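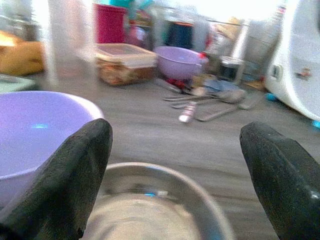 Page 2 of 167

plonlow_pete wrote:
So we've got the arms at Plustlow now, bowls and cutlery mostly. My shift used to be all tidying up. Now I'm half tidying, half minding the thing, and my back's loving it!
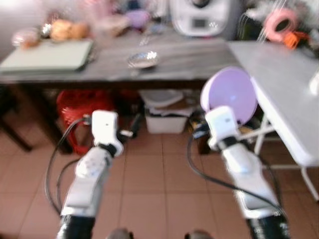 Right arm with the purple plate

Saron Wolde wrote:
Good for your back, mate, but did they cut your hours? Ours went down in September and the boss called it "flexibility" (yeah, right).
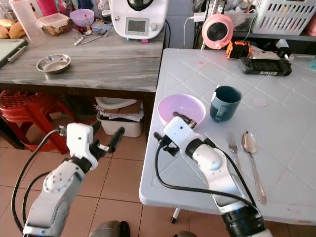
1 min read

plonlow_pete wrote:
No cuts so far. I got two days' training and a new title, same pay. Here it's going for the lilac bowl, with the mug right beside it. I still hold my breath a bit.

wubshet77 wrote:
Same pay for more responsibility isn't a win. Ask for the rate in writing.

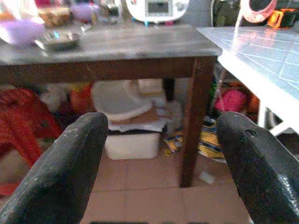

Last edited 15/07/2022

Saron Wolde wrote:
Agree with wubshet. And who picks up off the floor under the tables, you or the robot?

plonlow_pete wrote:
Me, lol. Fair point about the rate, I'll bring it up with my supervisor.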